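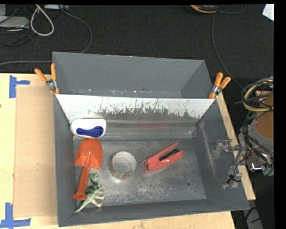 A metal bin with its divider clamped in place at both ends.

I own eleven kinds of tape and, until last winter, I had never once sorted my own garage. Then my neighbor Amerley Amegashie asked to borrow a hacksaw, and I spent forty minutes looking for it while she stood in the driveway with her coat zipped up to her chin. I found a fondue set. I found a box of cables for a printer I gave away when my son was in second grade. She ended up buying a hacksaw.

So in February I did what people in Imetville do when they want to feel handy, and signed up for a Saturday-style repair class (it's held at night, but it has that feeling) in the back of the old Brustico bakery building. It cost 54 dollars and ran for 7 sessions. I figured I'd learn to fix a lamp.

I did learn to fix a lamp! But what I really came home with was a whole new way of feeling about stuff that is only sort of finished.

Our teacher was Tâm Văn, who spent years mending kitchen equipment for restaurants and has the calmest hands I've ever seen. On the first night he passed around a drawer from his own house. The drawer had a divider made from a cereal box, and the cereal box was held up with two clothespins. It had been that way, he told us, for nine years.

"You think it's temporary," he said. "It's a drawer. It works. Go to bed."

I have thought about that drawer more than I've thought about some of my relatives. I grew up in a house where a thing was either fixed properly or it was broken, and the broken things went down to the basement to wait for my father to have a free weekend. There were 2 toasters down there when we sold the place, plus a rocking chair with one rocker. All of them were waiting on the right screw, or the right glue, or the right mood.

Tâm's idea was that you try the cheap version first and live with it for a while. Want a shelf by the door? Stack a couple of crates there and see if you really put your keys on it. Want to split a big bin into a place for gloves and a place for hats? Stick something across the middle, clamp it, and wait a month. Clamps are wonderful for this, by the way. You can move the thing an inch whenever you change your mind, and I change my mind constantly.

I went a little overboard. By the third session I had clamped, clipped or tied something in every room of the house. My husband opened the linen closet and asked, very gently, whether the towels were under arrest. But the towels stayed folded, which they had never done before, and the bungee cord is still there.

Some of it failed, of course. I propped up the sagging end of our couch with a stack of old Dinura catalogs, and they slid out from under it while my mother-in-law was telling us about her cruise. (She was fine. She brought it up at Easter, though.) I also tried to rig a paper towel holder out of a coat hanger and will not be discussing it further.

Amerley came over to see the garage when it was done, or done enough. I'd gotten a quote for built-in cabinets back in the fall, 780 dollars before the doors, and I'd been using that number as my excuse to do nothing at all. What I have now is coffee cans, shoe boxes and a lot of masking tape with my handwriting on it. One box says HÄMMERLI in big letters, which is the name of the moving company we used years ago, and it holds nothing but sandpaper. I know that. Anyone else would be lost, so I should probably relabel it.

She poked around for a bit, pulled open a can of picture hooks and asked if she could have a few. I knew where the small hammer was, too — second hook from the window — and I handed it over before she'd finished asking.

She still has it. I may need to borrow her hacksaw.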